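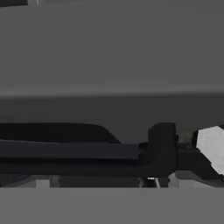 Gray on gray, lighter on top and darker underneath. A rendered one today.

1/ I have been meaning to write about paint for weeks, and it's a slow Monday, so pour yourself something and settle in. We finally did the hallway! It took 21 days, start to finish, for a hallway you can cross in 4 steps if you're in a hurry.

2/ It started with my neighbor Märta Myklebust, who came over to borrow a ladder and stood looking at our walls for a long while. "Is that beige on purpose?" she asked, very kindly. It was not. It came with the house, and I had stopped seeing it somewhere in our second year in Viltstead.

3/ So off I went to Björklund, the paint store by the post office, and came home with more little gray cards than any person needs. I taped them up by the coat hooks and looked at them every time I went by (my husband started calling it my gallery, and he wasn't being nice about it).

4/ What I hadn't understood is how much gray moves around. The one I loved at breakfast had gone purple by supper. Another one looked like wet cement until I switched on the lamp, and then it was lovely, soft as a mouse. If you're choosing, please look at it at night too. I nearly bought two gallons of purple.

5/ We went with one called Gadell, which is a warm gray with a bit of green in it, and a deeper one for the bottom third of the wall. My grandmother's hall in Stumport was done that way, dark below and light above, and I think it was mostly so the boots and the dog wouldn't show.

6/ Money, for those who always ask (hi, Ellen): I had 200 dollars set aside and paint alone ate 100 of it. The rest went on rollers, good tape and a brush that cost more than my shoes. Buy the brush. I fought with a cheap one for a whole afternoon and was picking bristles out of the baseboard until bedtime.

7/ The line where the two colors meet isn't perfectly straight by the closet door, and I've decided I'm fond of it. Märta came by last night with the ladder and a plate of cardamom buns, and we ate them sitting on the stairs — she says the front door should be yellow next. I've already got the cards.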